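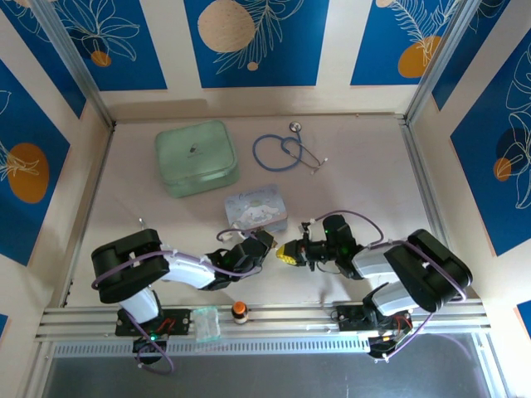

Review: Skyrme two-arm tabletop kit, with the Zaten training package

Posted November 28, 2023

We bought the Skyrme kit in March to test one question. Does a cheap pair of arms give you good enough demonstrations to train a policy on, or do you need something that costs ten times as much? The answer for our work is yes, it is good enough, with some limits I will get to.

What you get is two small arms with grippers, a mounting rail, power supplies, a controller and the cables. The Zaten package is sold separately. It handles recording, replay and training, and it is the reason most people will look at this kit at all. You can run the arms without it, but the software that comes in the box is thin.

Putting it together took two of us one long day. The rail is stiff and the arms bolt down without any play. The cables are the weak part. There are no clips or channels for them along the links, so plan on zip ties, and leave slack at the wrist or the cable will pull when the gripper turns all the way over. The printed manual skips motor numbering. The online one has it.

The method in the Zaten package is imitation learning with one change. A normal setup records a person driving the arms and trains on every frame equally. Zaten gives more weight to frames where the two grippers are close to each other or to an object, and less to the long swings in between. The idea comes from a report by the Rurstead lab, who claimed it cut the number of demonstrations needed for handovers by half.

We tried to check that. Our task was to pick up a small household item with one arm, pass it to the other and set it down. We recorded 1,457 demonstrations over the summer and trained two policies on the same data, one with the weighting on and one with it off. Then we ran both on items that were in the training set and on 13 that were not.

On familiar items the two were close, and I would not pick one over the other. On the new items the weighted policy was clearly better at the handover itself. It closed the second gripper before opening the first far more often. It was no better at the first grasp, and soft or floppy things gave both versions trouble. When we trained on smaller slices of the data the weighted one held up longer, but we did not see anything like a half. Our items were more varied than theirs, so that may explain part of the gap.

One warning on the settings. The default weight is too strong. With it, the arms rushed the approach and knocked over anything tall and light. Turning it down one step fixed most of this.

Hardware has held up fairly well. One shoulder servo started to buzz in the fall and Skyrme sent a new one in 10 days. Gripper tips wear and should be treated as supplies. We also own a Bralent pair, and it is smoother and quieter, but it lives in a bigger room and needs a lot more setup before each session – the Skyrme is the one people use.

Price was just under $3,000 for the kit, before the software. I would buy it again for handover and sorting work. I would not buy it for anything heavy or for tasks that need a fine touch, such as threading or small screws. If you already have arms you like, look at the Zaten package alone, and check their list of supported controllers first, as ours was the only two-arm kit on it when we ordered.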